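MEDIA RELEASE
18th July

Sestidier Theatre opens applications for new play development season

The Sestidier Theatre has opened applications for Luma, its annual development season for playwrights, composers and small companies with unfinished work. The season will run over 13 nights in September in the theatre's studio, with each selected project receiving two public readings and a week of paid rehearsal.

Luma is open to writers at any stage of their career, including those who have never had a script performed. Applications may be made for plays, musicals, solo shows and work for young audiences, in English or in another language with a plain English summary.

Artistic director Yevdokiia Dovhaniuk said the theatre wanted to hear from people whose scripts had been sitting in a drawer.

"A reading in front of a paying audience teaches a writer things that months at a desk cannot," she said. "We ask for 20 pages and a short letter. We do not ask for a finished draft, and we would prefer that applicants did not rush to produce one."
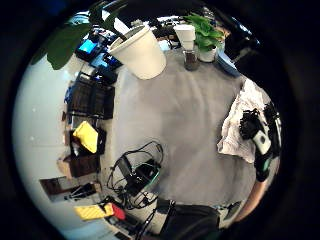

Selected artists will be paired with a dramaturg and a small cast drawn from the theatre's pool of actors. Musical works will also have a music director and a rehearsal pianist. All artists are paid at the same daily rate, and travel is covered for those living outside the metropolitan area.

Last year's season received some 200 applications and was attended by 2,434 people. Two of the works presented — the chamber musical Gudberg and the family drama The Melnychuk Sisters — have since been programmed in the theatre's main season.

Audience members will again be invited to give written responses after each reading. These are collected by theatre staff and passed to the writer the following morning. Writers may choose not to receive them.

The studio is wheelchair accessible and has a hearing loop. Captioned readings will be offered for every project, and a relaxed session will be held for each work intended for children.

Applications are made through the theatre's website and close at 5 pm on the last day of this month. Applicants who need to submit in another format, such as an audio recording, should contact the box office before that date. Tickets will go on sale once the program has been announced, with a pay-what-you-can price at every reading.

Media enquiries: Communications Office, Sestidier Theatre
Interviews with the artistic director are available on request.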